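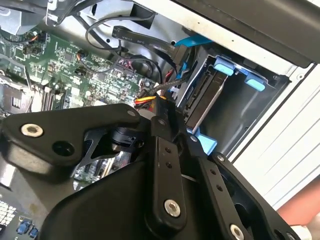
Inside the Old Towers
Gallery by Sarmīte Paulauskas

I love an open computer case. Give me a side panel to set aside and an old desktop tower and I'm happy for a whole afternoon! The Flellow repair club lets members open up retired office machines before they get sorted for parts, and in June I finally got to spend some proper time with one. Anselmo Agudelo lent me his good screwdrivers (thank you, Anselmo) and Ju-won Yeom kept the coffee coming.

What gets me every time is the color. From the outside these things are so plain, and then you look in and there's a green board covered in tiny parts, bright little plugs, and wires going every which way.
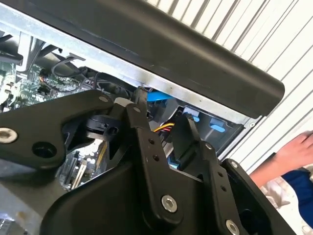
Cable country: a flat blue data cable, with yellow, red and black power wires just beneath it. I'm a big fan of those blue tabs on the drive bay, too.

I could look at a motherboard for hours. All those traces remind me of a street map, and I always end up picking a route and trying to follow it across town (I get lost somewhere near the chips). Nipon Limsakul says he does the same thing, so at least there are two of us.

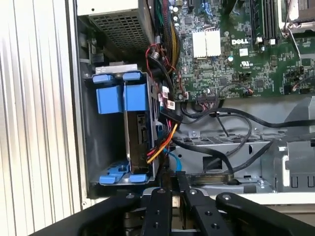

The view from above, with DELL in white on the green board, the power supply with its black grille, and a hard drive standing upright in its gray and blue cage. My favorite of the bunch!

More towers are waiting on the shelf, and Þröstur Vídalín has promised me first pick of the next one.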